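Este sitio utiliza cookies propias y de terceros para mejorar la experiencia de navegación. Aceptar | Configurar

2022-09-13 – Joonas Vuorinen

Comparación de dos pinzas paralelas con cámara de muñeca: memoria del trabajo de laboratorio

El encargo cabía en una frase: decidir cuál de las dos pinzas del laboratorio, la Undetano o la Solton, se queda montada en el brazo durante el curso. Helmi Valtonen y yo calculamos que tardaríamos una tarde. Empezamos en julio, así que el lector puede sacar sus propias cuentas.

Las dos pinzas son eléctricas, de dos dedos, y comparten la brida que fabricó el taller Laaksonen. La Undetano tiene más recorrido y unos dedos anchos y rígidos. La Solton es más estrecha y lleva puntas de goma que, según su manual, «se adaptan a cualquier geometría». Volveremos a esa frase. El controlador fue el mismo en todas las pruebas, un Ondham de segunda mano con un menú traducido por alguien que no había visto nunca un robot.

Hicimos 74 intentos de agarre con cada pinza, siempre con la misma velocidad de aproximación y la altura de partida fijada en 390 mm sobre la mesa. Un intento contaba como bueno si la pieza subía y seguía sujeta al cabo de dos segundos. Helmi propuso cinco segundos; tras la primera mañana retiró la propuesta.

Para las piezas buscamos cosas que molestaran de maneras distintas: bloques de color, una estructura de rejilla blanca y un cilindro de vidrio transparente. La mesa y la pared también son blancas, decisión que tomamos por limpieza visual y que el detector de contornos nos agradeció perdiendo la rejilla cada vez que podía.
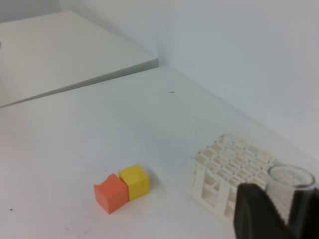
Figura 1. Vista desde la cámara de muñeca: bloques naranja y amarillo en contacto, rejilla blanca y cilindro de vidrio, con un dedo de la pinza en primer término.

El dedo negro tapa la parte baja de la rejilla y del cilindro, y ese fue el problema que más horas nos costó. Con la cámara tan cerca de la pinza, las piezas situadas en la esquina inferior derecha llegan a medias al detector. Probamos a girar el soporte y ganamos visibilidad a la derecha a cambio de perderla a la izquierda – un avance, si uno mira solo a la derecha.

Los bloques juntos dieron otro disgusto. El naranja tiene la cara superior cóncava y toca el amarillo, de modo que entre ambos no cabe ningún dedo. La Undetano, por su anchura, empujaba los dos y a veces levantaba la pareja entera, resultado que discutimos si era un fallo o una oferta. Lo anotamos como fallo.

Resultados: la Undetano falló 24 intentos, casi todos con bloques en contacto. La Solton falló más, sobre todo con la rejilla, cuya geometría no debía de figurar entre «cualquier geometría»: las puntas de goma se enganchaban en los huecos y luego no querían soltarla. Con el vidrio, en cambio, resultó claramente mejor.

Recomendamos dejar montada la Undetano y guardar la Solton para piezas lisas. Queda pendiente repetir la serie con un fondo oscuro y con la cámara más retirada de los dedos. El soporte nuevo está dibujado; falta que la impresora 3D quiera colaborar.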